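Über uns

Stand: Dezember - Redaktion Prüflabor Clorirard

Clorirard ist ein unabhängiges Prüflabor für Greifer, Roboterarme, Kameras und Steuerungen. Wir entwickeln keine eigenen Komponenten und vertreiben keine. Auftraggeber sind überwiegend Betriebe aus der Kleinserienmontage, die vor einer Anschaffung wissen wollen, welche Kombination aus Arm und Greifer ihre Teile zuverlässig aufnimmt, und gelegentlich Hersteller, die einen Vorserienstand gegen den Vorgänger messen lassen.

Arbeitsweise

Grundlage jeder Prüfung ist ein Teilesatz. Der Standardsatz Natincombe umfasst 83 Teile aus der Elektro- und Gehäusemontage, darunter Drucktaster, Kontaktblöcke, Klemmen und Kabelverschraubungen. Kundenteile werden auf Wunsch ergänzt, dann aber getrennt ausgewertet. Jedes Teil wird in 10 Ausgangslagen vorgelegt. Eine Lage gilt als bestanden, wenn das Teil aufgenommen, angehoben und ohne Nachgreifen in der Zielschale abgelegt wurde. Teilerfolge werden protokolliert, gehen aber nicht in die Quote ein.

Dauerversuche laufen über 1000 Zyklen mit unverändertem Teil und unveränderter Lage. Erfasst werden Schließweg, Motorstrom und Wiederholgenauigkeit der Fingerposition. Abgebrochene Läufe werden mit Abbruchgrund in den Bericht aufgenommen und nicht wiederholt, es sei denn, die Ursache lag nachweislich an unserem Aufbau.

Zweiarmige Aufbauten

Ein wachsender Teil der Aufträge betrifft Zellen mit zwei Armen. Beide Seiten werden dabei zunächst mit baugleichen Parallelgreifern bestückt, um Unterschiede zwischen den Armen von Unterschieden zwischen den Greifern trennen zu können. Erst in der zweiten Stufe wird eine Seite umgerüstet. Schwierig sind vor allem kleine Bauteile mit wechselndem Querschnitt: Ein Drucktaster mit runder Kappe und angesetztem Kontaktblock lässt sich an mehreren Stellen fassen, aber nur wenige davon eignen sich für eine anschließende Montage.

Unter dem Namen Drukitz führen wir dazu eine interne Messreihe. Sie enthält derzeit 364 ausgewertete Läufe und vergleicht Fingergeometrien bei gleicher Greifkraft. Die Reihe wird nicht beworben - Auszüge stellen wir Auftraggebern aber auf Anfrage zur Verfügung.

Kameras und Steuerungen

Kameras prüfen wir grundsätzlich am Arbeitsplatz und bei der Beleuchtung, die dort üblich ist. Glänzende Schalen und Reflexe durch Deckenlicht gehören zum Prüfumfang. Bei Steuerungen messen wir die Latenz zwischen Befehl und Fingerbewegung sowie das Verhalten nach Kommunikationsabbruch. Die Auswertung erfolgt mit der hauseigenen Software Tikkanen, deren Rohdatenformat offengelegt ist.

Berichte

Jeder Auftraggeber erhält Messwerte, Aufbauplan und Rohdaten. Eine Kaufempfehlung sprechen wir nicht aus. Rangfolgen über verschiedene Teilesätze hinweg bilden wir ebenfalls nicht, weil die Quoten nicht vergleichbar sind.

Kommentare

greiftechnik_sued: Werden bei Natincombe auch biegeschlaffe Teile geprüft, also Leitungen oder Dichtungen?

Redaktion: Nein, der Standardsatz enthält nur formstabile Teile. Leitungen nehmen wir als Kundenteile an.

montage42: Dass Abbrüche im Bericht stehen bleiben, finde ich richtig. Wäre gut, wenn die Motorstromkurven auch als CSV kämen. 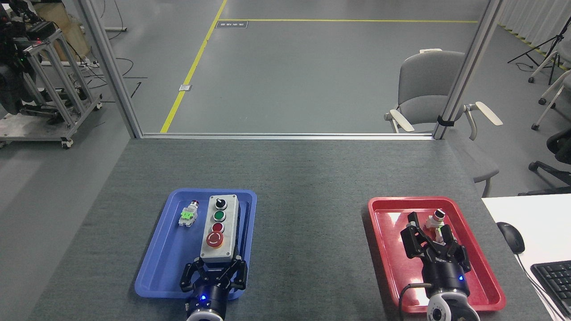 Redaktion: Der CSV-Export ist in Tikkanen enthalten, die Stromkurven liegen je Zyklus in einer eigenen Datei. Bei älteren Berichten reichen wir sie auf Anfrage nach.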